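The panel known as the Larnness Annunciation entered the Aerts collection with a short paper trail and a long list of attributions. It is painted in oil on oak, and the lower margin carries a partly legible inscription which earlier cataloguers read as a signature. The present post sets out the reasons for leaving that reading aside. It also records several points on the back of the panel that were omitted from the printed catalog of 2000.

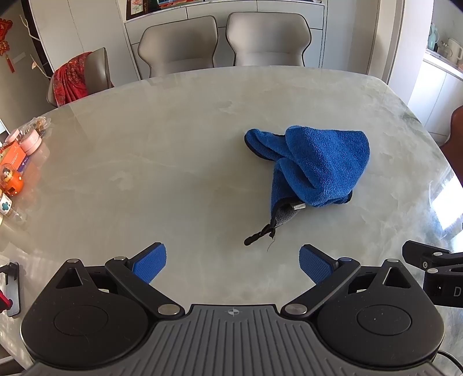 Anouk Wuyts

The inscription consists of two words and a mark of abbreviation. The first word is generally given as STARINE, and on this basis the panel was long assigned to a painter of that name. No such painter appears in the guild registers for the region. Starine is, however, recorded as a small property belonging to the priory at Larnness, and the word may well name the altar for which the work was ordered -- a common practice in the district for paintings paid for out of rents.

The second word has suffered from an old cleaning and can be read only in raking light. Igor Wasilewska, who examined the panel in May, proposes FIERI, the remnant of a formula stating that a patron caused the work to be made. I find this persuasive. The spacing agrees with it, and the abbreviation mark falls where one would expect it. 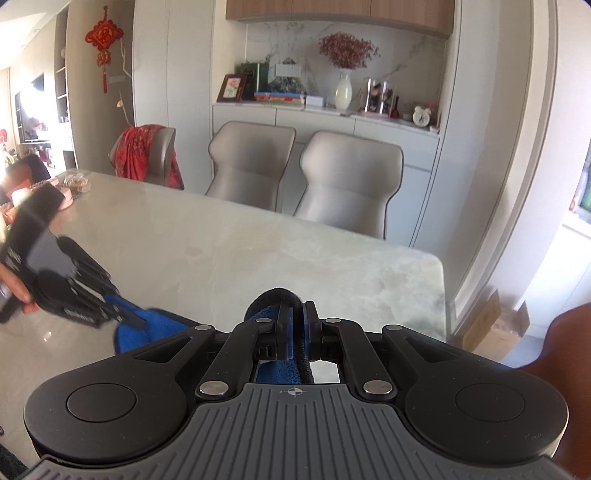

The angel's mantle has received less attention than the inscription, although it offers firmer evidence for the date. The blue is laid over a gray underpaint, and the folds are built up in short parallel strokes. A dark border follows the hem and describes the turn of each fold. Readers may test the principle on any thick blue cloth with a black edging, such as the one seen here: where the fabric is gathered, the edging rises in a loop, and the eye understands the fold from that line alone. The painter of the Larnness panel relied on the same effect at the angel's left sleeve. The closest parallel is the Clorport altarpiece, where the border is treated in an identical manner.

On the reverse are two wax seals, a stenciled number 40, and a paper label from the Aerts sale giving a price of 900 francs. The label has been trimmed along its upper edge, and the lot number is lost. A second sum, 1000, has been added in pencil by a later hand. It does not correspond to any entry in the sale records I have been able to consult, and the question of who owned the panel directly after the sale remains open.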